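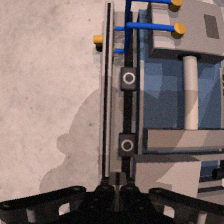 Breakfast Prep Kitchen Check - Pranham Site

Use before the first low-lactose or gluten-free order goes out. Mark OK, Fix or N/A.

1. Gluten-free oats in a sealed, labeled bin on the top shelf
OK. Label was faded, rewritten.

2. Separate toaster and cutting board for gluten-free bread
Fix. The board has deep knife marks. Replacement ordered from Keleo, item 1381.

3. Fridge at 40 F or below
OK. Read 38 at opening.

4. Lactose-free milk dated when opened
Fix. Two cartons had no date - both thrown out.

5. Egg dishes cooked to 160 F
OK. Probe wiped between pans.

6. Batter made with the recipe card in hand
OK. The Grodska pancake card still says 800 g flour. Check this against the new mix, as the bag size changed in May.

7. Ingredient list posted for every item on the menu
Fix. Missing for the chia pudding and the banana muffins.

8. Nuts and seeds stored below other dry goods
OK.

9. Hand sink stocked with soap and paper towels
OK. Towels low, refill before lunch.

Items marked Fix: 2, 4 and 7. Recheck by 9 a.m. at the next opening.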